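Hall lighting and small glass tables
Forum: Rooms and Fittings

tavis_k
Long hall, white walls, metal panel ceiling, two rectangular fluorescents. The glass-topped round table picks up glare. Lux meter gives 306 at the tabletop. I want it lower without changing the fixtures.
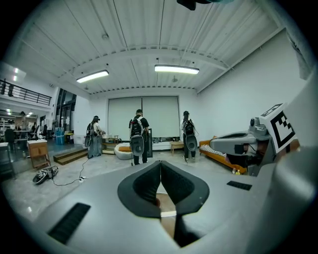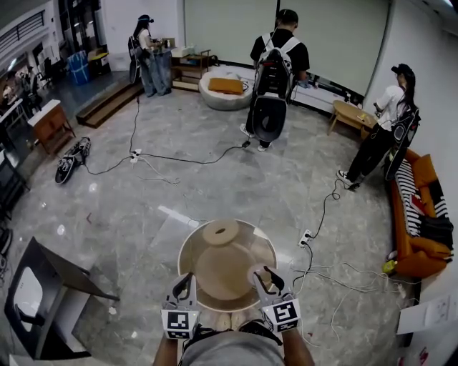 presine
306 is fine for table work. Glare is an angle problem. Move the table before you touch the lights.

tavis_k
Moved it about 122 cm. Same reading, slightly less glare.

adams_r
Disagree with presine. A polished floor throws light back up through clear glass. Put a matte mat under the table and measure again.

presine
A mat won't fix a reflection off the top surface.

tavis_k
Mat ordered. Will post the new reading.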